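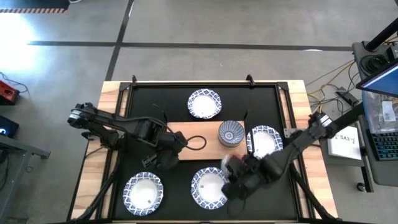
Slide 1. Four blue-and-white plates and the small striped bowl, on the bench.

Speaker notes, Ulises Sepúlveda, Jan 5, 2022
Talk: Looking after patterned tableware

Start without the history. Most of the room buys for rental or for a small restaurant and wants to know what to do with a mixed stock of blue and white.

Point to the rims first. The pattern is on the wide border and the middle is left plain white. Food goes in the middle, knives go in the middle, so that is where you look for scratches. Check the rim for chips. Run a thumb around it, then turn the plate over and do the foot.

The bowl is a different pattern, stripes running out from a blue ring. Ask the room if they would put it on the same table. Quezada would say no. I say yes — the blue does the work, and guests don't compare borders.

Two of the plates have a small printed mark near the rim. Don't guess at marks from the front of the room. Write down where the mark sits, and keep marked and unmarked plates on separate lines of the stock sheet.

Slide 2. Storage.
The Restavo racks take 26 dinner plates each. Felt or paper between every plate. Bowls go on their own shelf, never inside one another more than 2 deep. Clitus asked for taller stacks in May and we lost rims on the bottom ones.

Slide 3. Numbers.
The Kimeck order was 1000 pieces. We pulled 128 at the first check, mostly rim chips, a few with blurred print. Pause here, people like to write this down.

Sorting surface: flat, at waist height, good light from the side. Lay plates out singly so the rims can be compared. A wooden board is handy for anything small, like the bowl on slide 1.

Questions I expect: dishwashers (yes, low heat, no crowding), gold trim (hand wash), replacing single plates (buy spares with the first order). If time is short, skip slide 3 and go to questions.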